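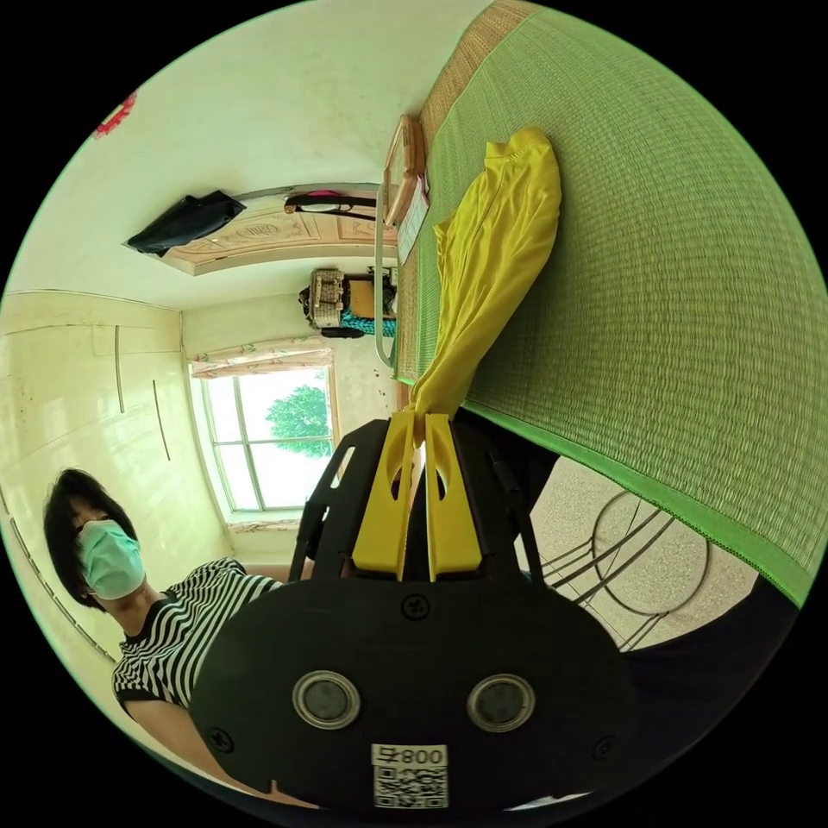
Folding Slippery Garments on a Woven Mat

Shiny, lightweight fabric slides out of its folds more easily than cotton does. The method below uses a woven mat as the folding surface. The weave grips the cloth slightly and its grid gives straight lines to fold against. It works for tops, slips and thin jackets.

What you need

A woven mat, larger than the garment when spread out
Clear floor next to the wardrobe or drawer where the clothes are kept
A strip of stiff card, 12 inches long, for the final fold

Step 1. Untwist the garment

A bunched garment usually has one end wound into a tail. Hold the wide end still and turn the narrow end until the tail opens. Do not pull it straight while it is twisted, as this sets creases along the length. Find the hem and both sleeves before going further.

Step 2. Lay it flat

Place the garment face down with the hem parallel to the border of the mat. Smooth from the center out to the side seams with the flat of the hand. A green mat with a darker edge, like the one used with the yellow garment, makes a crooked hem easy to see.

Step 3. Fold the sides

Fold each sleeve straight across the back. Bring one side seam to the center line, then the other. Check both new edges against the weave.

Step 4. Fold up from the hem

Lay the card across the garment one third of the way up. Fold the hem over it, press, and slide the card out sideways. Fold once more toward the collar. For drawers less than 18 inches deep, fold in quarters instead.

Step 5. Store

Stack no more than five pieces. Taller stacks of slick fabric lean and spill when the door is opened. If the wardrobe has shelves only, put the stack in a shallow box.

Notes

Shake grit off the mat before use. Loose straw ends along the edge can snag fine fabric and should be trimmed.

Method by Consolacion Cabrera. Last revised in January.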